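Garden Help > Vegetables > Beans and Peas > Germination and Seedlings

Filed under: direct sowing, soil temperature, bush beans, damping off

Bush beans rotting before emergence in a raised bed, second sowing in a row

Hậu Võ

I have a 4 x 8 raised bed, 15 inches deep, filled last fall with a bagged mix and topped with compost from my own pile. The first sowing of bush beans went in during late April. Out of two full rows I got three plants, all of them with torn or missing first leaves. I dug along the row and found seeds that had swollen, split and gone soft. A few smelled sour. I assumed cold soil and waited.

The second sowing went in at the middle of May. Same variety, a Mfaume bush type from the same packet, same depth (two inches), soaked overnight first because the packet suggested it. Stand was better but still less than half. The seeds that failed look the same as before, soft and brown with the skin slipping off. I also found small white maggots in two of them.

Details that may matter:

Soil temperature at 7 a.m. at two inches was 54 for the first sowing and 61 for the second.
Bed gets morning sun only, until early afternoon. It sits four feet from the north side of a garage.
I watered after sowing and then every evening until I saw seedlings.
Compost was finished as far as I can tell, but there were some recognizable stems in it.
Last year the same packet came up fine in the ground on the other side of the yard.

Is this the seed, the soil mix, or the maggots? I would like to try once more in June but not if the bed is the problem. I have a bottle of Drastel seed dressing that a neighbor gave me and have not opened it.

4 replies to this thread – 37 people found this page useful

Alfredo Pascual

You have two separate causes and they feed each other.

The first is cold, wet soil. Beans will germinate at 60 but slowly, and at 54 they mostly sit there. A bean seed takes on water quickly whatever the temperature, and if it can't grow it leaks sugars into the soil around it. Pythium and similar organisms use those sugars. Sour smell, soft tissue and a slipping skin all fit. Soaking overnight makes this worse, especially in cool soil. The seed coat cracks, the seed halves crack with it, and you plant something that is already damaged. Do not soak beans. Peas tolerate it better, but I don't soak those either.

The second is seedcorn maggot. The adult is a small gray fly that lays eggs in soil with fresh or partly rotted organic matter. Your recognizable stems are enough to draw it. The maggots bore into swollen seed, and when a seedling does make it up, the growing point is often gone. Your three plants with torn or missing leaves from April fit that pattern.

Before sowing again, test the seed so you can take it off the list. Count out 20 seeds, roll them in a damp paper towel, put the roll in a plastic bag that is left slightly open, and keep it at normal room temperature. Check at day four and again at day seven. If 16 or more have a healthy root, the seed is fine. If you get ten or twelve, buy new.

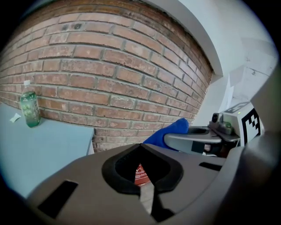

Soil temperature should be read at sowing depth, early in the morning, for at least four mornings in a row. One reading after a warm day is of little use. Wait until the 7 a.m. figure holds at 65. In a bed on the north side of a building this can be two weeks later than in open ground, which would account for the difference from last year. If you have a masonry wall that gets direct sun, a few pots set against it will run warmer at night, and you can start some beans there as insurance. A brick wall with a table pushed up against it does the job and keeps the pots off cold paving. Use deep cells or paper pots, one seed each, and plant out before the roots reach the bottom. Beans dislike being moved but will put up with it at the first true leaf stage if the root ball stays whole.

For the bed itself:

Rake the top three inches of compost off the row area and put it around something already growing. Sow into the mix under it.
Sow one inch deep, 1 1/2 if the mix is very light. Two inches is too much in cool soil.
Water the row well the day before sowing. After sowing, leave it alone until emergence unless the surface is dry down to the seed. Watering every evening kept the bed cold and saturated overnight.
Lay row cover over the bed the same day and bury the edges. It keeps the fly out and adds a few degrees. It does nothing for maggots or pupae already in the soil, so don't sow right back into the rows that had maggots. Shift over by a foot.

As for the seed dressing, read the label. If beans are not listed on it, it is not for beans. A dressing that is only a fungicide will not touch the maggots either. In June with warm soil you should not need it.

Amado Navarro

had the same thing two years running. switched to pole beans and never saw it again. also put wood ash down the row. can't say which one fixed it but I would do both.

Pacita Yap

Agree with Alfredo on nearly everything. Two additions and one small disagreement.

Bagged mixes vary a lot in how they drain. I filled two beds with Pistport raised bed mix one spring and it held water at the bottom far longer than the surface suggested. Dig a hole eight inches deep at the end of the bed and look at it in the morning before you water. If you can squeeze water out of a handful from the bottom, the bed is too wet for beans, and temperature is only part of it. Coarse pine bark fines worked into the top half helped mine. Sand did not.

The wood ash suggestion – I would skip it unless you have a recent pH test. Compost-heavy beds often run close to neutral already and ash pushes them up. Beans start to show yellowing between the veins above 7.5 or so. It has no reliable effect on the maggot that I have been able to see.

The small disagreement is over 65 degrees. I sow at 62 if the next week is forecast warm and the bed is draining properly. In my last three seasons that has given me better than 80 percent with Pekoscombe, which has dark seed. White-seeded types are worse in cool soil in my experience, so if yours are white, follow Alfredo's number.

Hậu Võ

They are white. Towel test came back at 17 good roots on day seven, so the seed is not it. I dug the hole as Pacita described and the bottom is wet enough to squeeze water out. Will mix in bark this weekend, pull back the compost, and sow one inch deep when the morning reading holds. The dressing label lists corn only.

Marked as solved by the original poster – 6 shares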